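Can a machine do the chores yet? Not quite, says Hikirton trial

August 2018

A long-running trial of household machines in Hikirton has put out its first set of results, and the short answer for anyone hoping to give up housework is: wait a bit.
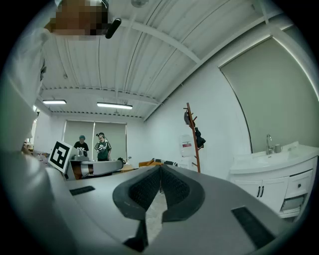

The trial is run by Rullel, a small automation firm, with money from Drandport council's skills fund. It began in June and set out to ask a plain question. Which everyday jobs, at home or on the shop floor, can a machine be left to get on with?

So far, three. Out of a list of 21.

The three that passed were moving cups from a table to a tray, closing a drawer that had been left open, and putting boxed goods on a low shelf. To pass, a machine had to do the job over and over with no one stepping in. Not very glamorous. But the firm says it is three more than it would have put its name to a year ago.

The rest of the list is a mixed bag. Wiping round a sink was marked as "nearly". Hanging up a coat, no. Folding a towel, no, and not close either. Pairing socks was dropped early on after the machines kept picking up two at once and treating them as one. Taking a full bin bag out of the bin without tearing it — also no.

Shop jobs did a bit better than home ones. Facing up tins, where stock is pulled to the front of the shelf, came close to a pass and may get there by the next round. Sorting soft fruit did not. Rullel says the trouble is less about strength than about knowing how hard to squeeze, and a ripe plum is about as unforgiving as it gets.

How they learn it

Much of the teaching is done by people. A person does the chore with a hand-held gripper, the movements are recorded, and the recordings are used to train a machine which then has a go by itself. Each chore gets shown many times with things shifted about a little, a cup further back, a door part open, that sort of thing.

It is slow work. The results paper says 181 sessions were recorded for the drawer job alone before the machine managed it to the trial's standard. Drawers that stick were counted as a separate job and are still on the "no" list. So are drawers with something poking out of the top, as most kitchens seem to have.

The people doing the showing are paid by the hour and get a half day of training first. Most had no background in engineering. Rullel says people who have worked in cleaning or catering tend to give the best recordings becuase they move the same way every time and don't fuss.

Not all good news

The paper is quite frank about failures. Machines were caught out by shiny taps, by clear glass, and by anything soft that changed shape when it was lifted. One clearing test had to be stopped when a machine carefully put a wet sponge in with the clean cutlery. It was scored as a fail, although the sponge had been moved to a drawer, and so in a sense the job was done.

Speed is the other problem. Clearing a small table of cups took a machine 12 minutes on average. A person did it in under one. The firm says speed matters less if nobody has to be in the room, which is fair enough, but at present someone does have to be. The rules of the trial need a person within reach of the stop button at all times.

And the cost is not given. Rullel would say only that the machines used are "not priced for homes" and that it has no plans to sell one. Any saving on the weekly clean is a long way off then.

What shops think

The Araújo bakery and grocery, with two branches in the Drandport area, lent the trial a set of its own shelves and trays. It says it would use a machine for the early restock if one was safe and cheap enough, but has no plans to cut staff hours. In a short statement the shop said its staff would be glad to be rid of the tins, and would like to keep the customers.

Local reaction has otherwise been mixed. Some at a public evening in Hikirton wanted to know why money was going on machines when care workers are hard to find. Others asked if a machine could help an older person stay at home for longer, with the small jobs like picking things up off the floor. That one is on the list for the second round. Rullel was careful not to promise anything and said lifting or moving people is not part of the trial and wont be.

What next

The second round adds more kitchen jobs, including loading a dishwasher and wiping down a hob, and will retest everything marked "nearly". The sink job gets another go with a different cloth. The firm also wants to try chores in rooms the machines have not come across before — the real test, it says, as all three passes were in places where the machine had already been trained.

More people are wanted to help with the recordings, daytime and early evening. No experience needed, travel within Drandport is paid. Details are at the Hikirton library desk, along with printed copies of the results paper.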